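A day at the Emgate robot lab in Radlow

I've wanted to get inside the Emgate place ever since Melina Tsolakis told me they let visitors in if you ask nicely and wear closed shoes. It took me most of a year to get around to writing. The reply came back the same afternoon, and on 2021-03-09 I was standing in their lobby in Radlow with a sticker on my jacket and a cup of very good coffee.

The building used to belong to a printing firm called Panagiotou and the name is still over the loading door. Upstairs is offices. The lab is on the ground floor at the back, past a bike rack and a kitchen, and it's smaller than I pictured. I had imagined a long hall full of machines. What they have is a row of bays, and the people who work there can talk to each other across them without raising their voices.

Hạnh Hà showed me around. She runs the collection side, meaning she looks after the part where a person steers the robot through a job and every second of it gets saved. The saved runs are what the learning system studies later. She calls them examples, everybody else calls them episodes, and there is a running argument about it on the whiteboard.

The project I came to see is called Nemasex (yes, really, and they have heard all your jokes). It's about small bench work of the kind you'd find in a testing lab: reach into a box, come out, go across to a tray or a station, do it neatly, start again. I know how dull that sounds! I could have watched it all day.
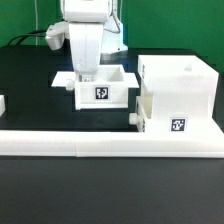 The first thing I asked was how many runs they need. Hạnh's answer was 2,000 for the first round, and on the day I visited they had 313. A person does every one of them. The operator sits to the side with a hand controller, and the arm goes where the hand goes, with a tiny lag that you stop noticing after a minute or so. Markos Karagiannis was on shift for most of the morning and he makes it look like nothing at all. Down, pause, up, across. He told me his early runs were terrible because he was trying to be fast. Now he goes at the speed you'd use to pour tea for your grandmother, and far fewer of them get thrown out.

They do throw runs out, which I hadn't expected. Zoi Sfakianakis sits with two screens and goes through them, and she is strict. A run with a long dither in the middle gets a yellow tag. A run where the operator bumps something and fixes it gets a green one, and that surprised me too, but she wants those. If the system only ever sees perfect runs, she said, it has no idea what to do the first time it's a little off. So a good recovery is worth keeping. We spent a happy half hour with her pulling up favorites. There's one in which Markos misses, backs off, thinks about it (you can see him thinking, I swear, and all that's moving is the arm) and comes in again from a better angle.

I also asked about the square black-and-white patterns, because I'd seen them on packages and wondered if it was the same thing. Close cousins. Each one tells the camera which piece it's looking at and how that piece is turned. Between batches somebody shifts things a little, and the software can work out where they ended up. Hạnh says new people always want to line everything up perfectly and she has to train it out of them. A bit of mess is good for the data.

After lunch (cheese pie from the bakery across the road, get there before one) I came back for the part I'd been looking forward to, the tray work. This is the fussy bit. Coming down over a flat tray takes a steadier hand than going into a box, and the room got noticeably quieter.

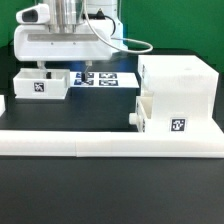 Over the tray at Emgate, with the open box on the left and the station on the right.

Then they let me have a go! Glykeria Margaritis, who teaches all the new operators, set me up in the chair and switched the recording off, very tactfully. My tip wandered all over the place. The trouble is depth. Left and right come quickly, but judging how far down you are is a different business, and I kept stopping much too high out of sheer fear. She had me watch the shadow instead of the tip and it got better right away. By my sixth or seventh try I managed one she said she would have given a yellow tag, and I was ridiculously proud of it.

I didn't get to see the trained system move the arm. They had tried a version on the first 300 runs, and Zoi described it as keen but vague. The next try comes when the round is finished, and Hạnh thinks that could be August. She has said I can come back for it.

If you want to go: write to them first, they take 2 visitors at a time. Parking is behind the building. Phone pictures are fine in the lab but not upstairs. Bring a sweater, the bays are chilly.

Comments

petra_k: Great write-up. Did they say how long a single run takes? I tried something like this with a toy arm at home and gave up after an evening.

Reply from author: Under a minute for the box ones, longer for the tray. They swap operators often so hands don't get tired.

oldbenchguy: The shadow trick is real. I ran a milling machine for years and did the same thing.

Melina T.: Told you it was worth the trip!! You still owe me a cheese pie.

dunmore77: Is the visit ok for a twelve year old?

Reply from author: I'd ask them when you write. Mine would have loved it.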